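Handmont Residents' Association
Minutes of the general meeting, November 2020

Chair: Ernő Magyar
Quorum was met. The meeting opened with 20 members in attendance.

1. Previous minutes
The March minutes were read and approved with one correction. The laundry room in the Hositz building closes at 10 p.m., not 9 p.m.

2. Accounts
The balance stands at $823 after payment for the new shelf brackets. The chair asked that receipts for small purchases be turned in within the same month. Agreed.

3. Storage room, Troritz building
The shelves along the back wall are full again. Members agreed that anything without a name and apartment number on it will be moved to the lower shelf and kept there until the next meeting. Bicycles are to stay on the left side so that the meter can be read. The occupant of apartment 13 asked for more time to clear two boxes of books. Granted.

4. Key to the side door
One key is still missing. The lock will not be changed for now. Hegedűs Hardware quoted $141 for a new cylinder and three keys. To be looked at again if the key does not turn up.

5. Lost and found
The box in the hall was sorted. Gloves, umbrellas and single socks that had been there since before March will go to the clothing drive. Glasses and keys will be kept.
One hairbrush has not been claimed. It is a large paddle brush with a white rim and a gray cushion, and the gray pins have pale blue tips. The owner may pick it up from the chair any evening after 6.

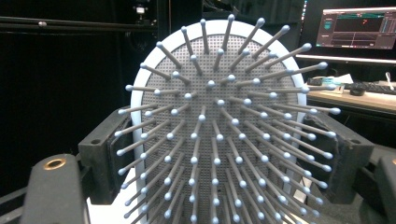

Item 5: unclaimed paddle brush

It was asked whether brushes and combs should be kept at all. After some discussion it was agreed to keep them for one month and then throw them out. Two members voted against.

6. Other business
The light over the Hositz mailboxes flickers. The chair will report it.
A request for a second recycling bin was put off to the next meeting.

The meeting closed at 8:40 p.m.
Minutes approved for posting: Ernő Magyar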